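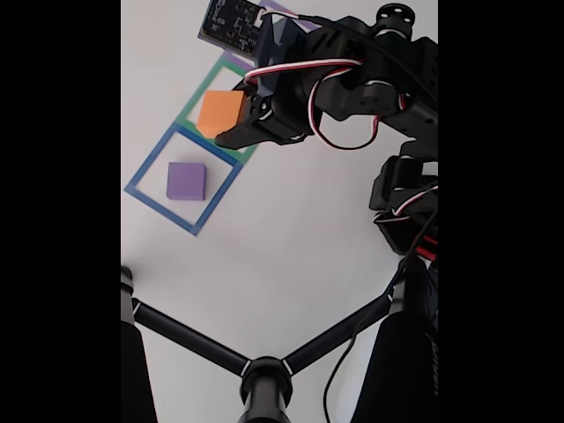 19/02/2023

Back on the Esavau arm today. Rondden want the evaluation kit returned or paid for by the end of the month, so I'm trying to get my thoughts down while they're fresh. Morfudd, if you're reading this before you've had a go yourself, skip to the gripper bit and then go have a go.

Price first, as everyone asks me in the hallway. The kit with the wrist board is $1,052 delivered. The plain kit is a good deal less, but then you wire your own board and write your own servo layer, and I did that once with the Eder arm and I'm not doing it again. I'd say the wrist board is what you're paying for here. The brackets and servos are the same sort of thing you get from anyone.

## Setup

Assembly was fine. I had one horn on a tooth out and spent a silly amount of time blaming the software (it's always the horn, I should have it tattooed somewhere). The manual shows the shoulder from the one angle where you can't see which way the bracket faces. I've pencilled arrows in our copy, please don't lose our copy.

The cabling is my main grumble on the mechanical side. The servo leads are all one length, so you end up with loops hanging off the links, and there's nowhere decent to tie them. I've run the arm through its full range by hand with the power off and watched the loops, and nothing snags, but the one under the forearm comes closer to the table than I'd like when the arm reaches low. A couple of printed clips would sort it out. Rondden sell a clip set. Of course they do.

The task is the same one we used on the Eder in December: coloured cubes, tape outlines on the white table, pick one up and put it in the outline you asked for. I laid the tape at a slant on purpose. With everything lined up square to the base you hardly use the wrist rotation, and then you get a lovely result that tells you nothing about the wrist. I did it by eye and it's a bit wonky, so the target poses were all taught by hand at each outline.

## Teaching poses in Wirka

Wirka is the software that comes with it, and I went in ready to hate it. I don't! You hold the arm, press the space bar, it stores the pose, and you carry on. Names are editable afterwards, undo works, and the file it saves is plain text you can fix in an editor. I had the first pick and place going before my tea was cold.

Grumbles, in no particular order:

- It forgets the serial port every time you close it.
- The speed slider has no units. I've been leaving it at 16, whatever that means, and anything much past that makes the base servo chatter on the way down.
- If you rename a pose that a sequence is using, the sequence keeps the old name and fails without a word of complaint. Cost me a good chunk of the afternoon.
- The log only keeps the last 600 lines, so a long session eats its own beginning. Copy it out as you go.

I wrote to their support about the rename thing and got a sensible reply from a real person the same day, which counts for a lot in my book.

## Gripper

Mixed feelings. The fingers are angular and come to a point, and they're great for getting in beside something without shoving its neighbour. With the purple cube sitting in the blue outline there isn't much room next to it, and a chunkier gripper would be a pain in there. I like the shape a lot for crowded placing.

What I don't like is how little of the finger does the gripping. The soft matte cubes are easy, they give a bit and the fingers settle in. The small blue one is glossy and smaller, and it wants to pivot if you catch it off centre. Closing harder just makes it pivot faster. What helped was going in slower on the last little bit and closing in two stages, first until it touches and then a nudge more. I've saved that as its own sequence in Wirka, called softclose, use it for anything shiny. I'd still like to try a strip of something grippy on the inside faces before we decide.

There's no force reading, by the way. The sales page says "grip feedback" and what you get is servo position, so you can work out whether the fingers stopped early and that's your lot. Good enough for cubes. I'd be grumpy if I'd bought it for fruit.

Another thing to watch — the board sits right up on the wrist and hides part of the table from overhead. The far outline goes under it whenever the arm is over the near ones. If anybody wants to do vision from above, plan to park the arm out of the way, take your look, then move. I had been hoping to track the cube the whole way in and I don't think that's on.

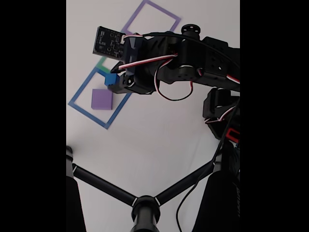
## Compared with the Eder

The Eder is stiffer, no question. Push down on the tip and the Esavau sags where the Eder hardly moves. It also repeats better, and I could leave it going over lunch without fretting. But I score these things on my own scruffy sheet out of 100, weighted heavily towards how fast a new student gets something moving, and on that sheet the Esavau comes out at 86, well ahead. The Eder's setup is just miserable. You know this, you were there for the firmware business.

## Where I've landed

I'd keep it, with the clips, for teaching and for the small placing jobs. I wouldn't put it anywhere near the long unattended runs until I've seen how the base servo holds up, given the chatter.

Still to do:

- Grippy strip on the fingers, then the glossy cube again with softclose.
- Longer session with the log copied out properly this time.
- Ask Rondden whether the spare servos come with the horns fitted or loose.
- Morfudd Cadwaladr to do the whole setup from the manual with me out of the room (I'll hide my arrows).
- Find the bag of short screws. It was on the shelf by the sink and now it isn't.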